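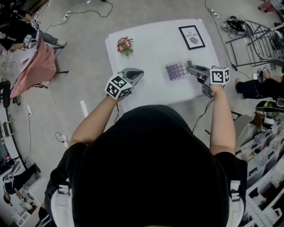 A demonstration is one recorded attempt at a task, stored as gripper pose, jaw opening and video at a common rate. In the handheld method the operator carries a pair of grippers and no arm is needed during collection. Pose is recovered from the marker cube on top of each gripper – the right one is closed on the edge of the clear tray of purple tablets, the left one is open and holds nothing. Both states are valid data. An idle hand must still be logged, or the policy has no record of what it should do while the other hand works.

Home | Week 5 | Week 6 | Reading | Contact

6.2 Size and split of the set

The Besine set used in the practical has 3,000 demonstrations over 60 object layouts. Split by layout, 80 per cent for training. If attempts from one layout appear on both sides of the split, the test score will be too high.

6.3 Rejecting attempts

Discard an attempt if a cube is lost from view for more than 3 seconds. Shorter gaps may be filled by interpolation, but mark the filled samples. Slow attempts are kept. Failed grasps followed by a recovery are also kept – label them separately.

Before the practical, read the Shojaei notes on time alignment. Questions on the split go to Kohei Honda.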